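Our trip to the Wenia student media days, project report by group 19

So our project was to visit a media conference, blog it live for two days, and then work out whether anybody read what we wrote. I did the writing, Sadia Mughal did the numbers, and Fiorella Bassi did pretty much everything that involved talking to strangers (thank goodness!).

We got to Grerkulgate on Friday night, way too late for the welcome drinks. The first talk the next morning, October 22, 2016, was on local news apps, and I typed so fast that I had no idea what I'd written until lunch. We posted 11 short pieces that day, most of them between sessions while sitting on the stairs, where the wifi was best.
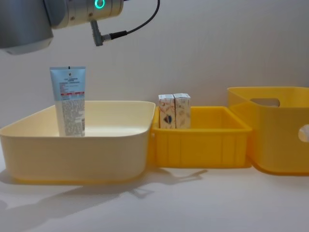

The afternoon workshop was run by the Kivi people, who make a small tool for polls you can drop into a blog post. I loved it. We put a poll in our very next post – "should speakers share their slides before the talk?" – and got more votes than comments on everything else put together. Fiorella also talked one of the Husdale radio students into a quick interview, and it turned into our longest post, and I think our best one too.

Now for the numbers. Our goal was 3000 page views over the weekend. We got 2000, so that was a miss, but 441 of those came from the interview alone, and Sadia found that people stayed on it a lot longer than on the talk summaries. My summaries were mostly opened and closed again. Ouch.
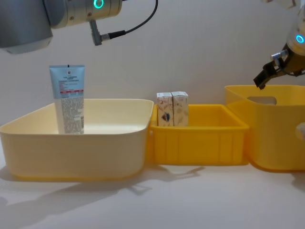

Two robot arms, one with a green light ring and one with a blue one.

If we did it over, I'd write fewer summaries and do more interviews, and I'd set up the poll before leaving home. We'd also agree on tags first, because we ended up with three different spellings of Grerkulgate and Sadia had to merge them by hand on the train. The full table of views per post is in the appendix, and the blog stays up until March.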